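## 3. Sharing the bowl table with the arm

By now the arm has been bolted down and you have run the first warm-up from section 2. What follows is written for the people who will stand next to it all day, so please read it together with whoever works the same shift - it goes faster with two, and questions tend to come up that one person alone would not think to ask.

Before the Sovier arm came to the Mevenen sorting room, one person set out, nested and cleared every bowl by hand. The arm now does the lifting and placing. Your part is laying out the bowls, watching the grip, and deciding when a batch is good enough to pass on. Most people find the first week a little odd, and then they get used to having their hands free (and their wrists a good deal less sore!).

**Laying out a batch**

1. Smooth the table cloth flat with your palm, working out toward the corners.
2. Set the bowls down right side up, in any order of color or size. You do not need to line them up.
3. Leave a finger's width around any bowl you want picked first. Bowls may sit close to each other, but the gripper needs a clear piece of rim.
4. Step back from the table, and only then choose batch program 7 on the control panel.
5. Stay within sight of the table for the first 3 pickups.
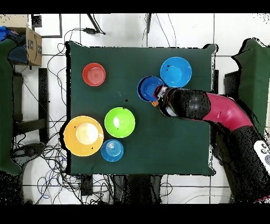 *Figure 3-1. Gripper holding the darker blue bowl at its rim, with the other bowls set out on the cloth.*

A slight tilt in a held bowl is fine and you can let the arm carry on. If a bowl tips far enough that you would worry about it in your own hand, press pause and wait until the arm is still before you reach in.

> **Caution:** Never steady a bowl while the gripper is closed on it. We know the urge is strong, especially if you did this job by hand for years, but please let the bowl fall.

> **Caution:** Cables run across the floor by the table. Walk around them, and keep carts on the far side.

**Changing over between shifts**

1. Pause the arm and wait for it to come to rest.
2. Write the batch count in the Eltavent log. A full shift at Mevenen is set at 162 bowls, and there is no need to hurry to reach it.
3. Tell the next person about any bowl the arm dropped or missed, even once.

**Note:** Code 106 on the panel means the gripper closed without finding a rim. Move the bowl a little away from its neighbors and press resume. If the code comes back on the same bowl, set that one aside and place it by hand - your old way of doing it still works perfectly well.

Cleaning the gripper fingers is covered in section 4.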